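The Kurora Vote

I was the one who had to tell Magdy Helmy that the senator was stuck in an elevator.

It was a little after 6 p.m. and the high school gym in Kurora was already full. We'd put out 245 folding chairs, and people were standing along the walls under the wrestling banners. Everybody wanted to hear whether Senator Sutanto would vote for the Ploltoron treaty, and the senator had been dodging that question since January.

"Stuck how?" Magdy said.

"Between two and three. At the hotel."

He closed his eyes. Magdy ran the whole campaign against the treaty in our county, and he'd slept maybe four hours since we booked the room. (I say we. I made the flyers and bought the coffee.)

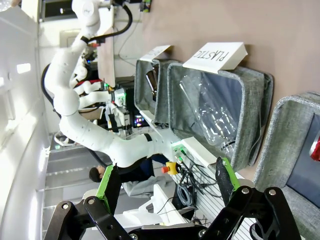
Thắng Phí

"Get up there and talk," he told me.

"Me? About what?"

"Anything! Read them the petition."

So I climbed up on the stage with the petition in a grocery bag, and I tapped the microphone, and it let out a squeal that made a baby cry in the third row. I said hello. I said we had more than 1,000 signatures, and a man in the back yelled, "How many more?" I looked at the sheet on top and told him 1,015, and he seemed let down.

Then my aunt raised her hand. I hadn't known she was coming. She'd left Ploltoron when she was eight years old, on a boat, and she never talked about it at home – not at New Year's, not when my uncle had been drinking, never. She stood up with her purse held in front of her and asked if I'd read the treaty.

"Most of it," I said.

"Read page 8."

I had it in the bag, folded up and a little damp from the coffee. Page 8 was the part about families being allowed to visit. I'd skipped right over it, looking for the parts I could put on a flyer. I read it out loud, all of it, and my voice did something funny around the word "sisters."

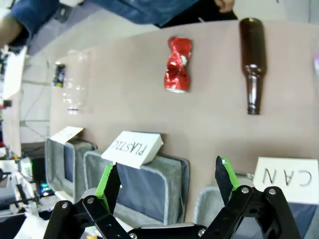

My aunt sat back down. A few people clapped, a few people hissed at the ones who were clapping, and Magdy stood by the fire door staring at me like I'd set the bleachers on fire.

The senator walked in at 6:50 with a grease stain on one sleeve and a Hosteo Hotel bathrobe belt tied around a broken briefcase. Big applause, lots of waving.

"What did I miss?" the senator whispered when I handed over the microphone.

I said my aunt had a question, third row from the back, blue coat. Then I went down and sat on the floor next to her chair, and she gave me a mint.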